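How to take a break from an online community without losing your place in it

Shares 25 | Comments 12

Anyone who posts every day will want some weeks off sooner or later. I run the evening thread in the Foley group and used to help with the Stenbridge one, which has 892 members, and I have stepped away from both more than once. These are the steps I follow.

Start by picking your dates. Write down the first day and the last day. A break with no end date tends to turn into checking in every night without posting.

Next, write one notice and pin it. Two or three sentences will do. Say when you are going, when you will be back and who to message about problems. You don't have to give a reason. If you post in several groups, change the greeting for each one and leave the rest alone.

Then hand over the daily thread. Ask one person to open it and another to cover if they can't. Give them moderator rights a few days early, so they can try the buttons while you are still there to help.

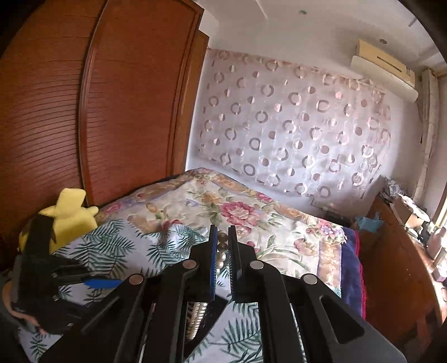
Should I delete the apps as well?

Log out first and see how you get on. If you find yourself logging back in by the second evening, delete them. Your account and old posts will normally stay where they are, but check that you know your password before you do it.

Turn off email alerts too – most people forget these. In the Dundholm group they are under Settings, then Messages. On Kondville you have to switch off each topic separately, and it is a slow job if you follow a lot of them.

When you come back, don't try to read everything. I once returned in January to more than 1,000 unread posts and gave up after an hour. Mark the lot as read, say hello in the current thread and ask what you missed. Take the extra moderator rights off again if your helpers don't want to keep them.

Posted 9 February 2025

Contact | Copyright | Back to top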